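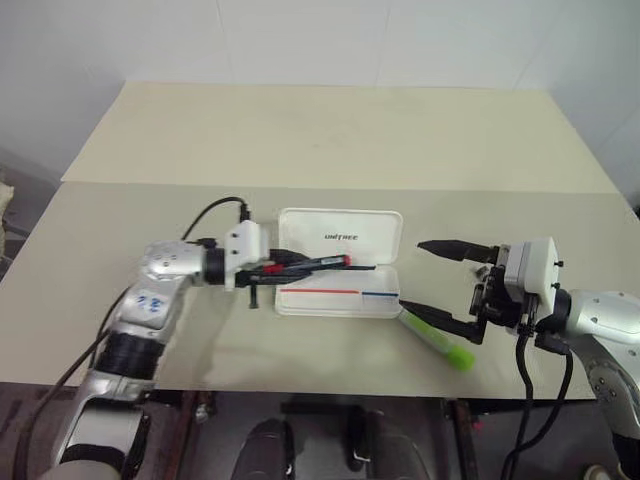
Desk drawer and desktop tips - quick ones, posted 2022-01-01

Pencil smudges on a light desktop. Try a plain white eraser first, then a damp cloth with one drop of dish soap. Wipe dry. Skip the scrubby side of the sponge, it dulls the finish and then dirt sticks worse.

Ballpoint. Rubbing alcohol on a cotton ball, dab dont rub. Test under the edge first. Two goes is usually enough. If the color starts lifting off the desk, stop.

Sticky residue from labels - cooking oil, leave it while you make coffee, scrape with an old gift card. Soap after or you'll have a grease spot.

Pencil cases. Empty them over the trash, not the desk. Tap out the shavings, wipe with a baby wipe, leave open overnight. Graphite dust in the corners comes out with a dry toothbrush. Cloth ones can go in the wash inside a sock, cold, no dryer. Check for pens first!! I did not, in September, and a whole load of towels went blue.

Dried out markers: water based ones, stand them tip down in a little warm water for a minute, cap on, leave til next day. Permanent ones want alcohol instead. Some are just dead, toss them.

Colored pencils that keep snapping inside. Dropped too many times probly. Sharpen by hand, slow, turn the sharpener and not the pencil. Kavitha Krishnan wrote in to say she keeps 2 sharpeners, one for graphite only, so the yellows stay clean. Doing that now.

Drawer that sticks - rub a candle stub on the runners. Bar soap works too but goes gummy in summer.

Crayon on the wall. Baking soda on a damp cloth, light circles. Go easy on matte paint, it shines up if you lean on it.

Glue stick gone hard at the top: slice off the crust, drop of water, cap on overnight.

More next time, mostly on scissors and tape.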